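Prurner hand gripper review: four weeks at the packing table
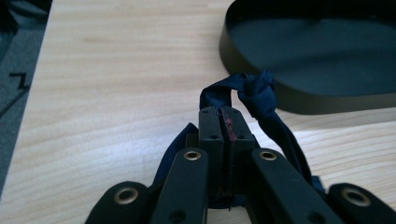
The Prurner on our table, fingers closed, black tray behind it.

We pack sample orders at Stelach, and since December part of my week goes to teaching the new sorting arm by doing the job with this thing in my hand. You squeeze, the fingers close, and the arm's software learns from whatever you did. I've logged 100 sessions so I feel entitled to some opinions!

The good: the fingers meet nice and square, and the brass eyelets at the joints look a lot smarter than I expected on a plain black tool. Small boxes are easy. Fabric is okay if you go slow (I don't, usually).

The bad: it gets heavy. After 33 minutes my wrist wants a break, and Luzius Zaugg on the next table quits at 17. The Hirnis we tried first was lighter but dropped everything.

As for the job itself, I was worried, and I still am a bit. The arm does the dull trays now and I get fewer evening shifts, which I love, but Yasmine Bennani in returns lost her overtime and she's not happy about it. Ask your boss about hours before the box arrives.

Four stars from me. Get the padded grip too, if they have it in stock.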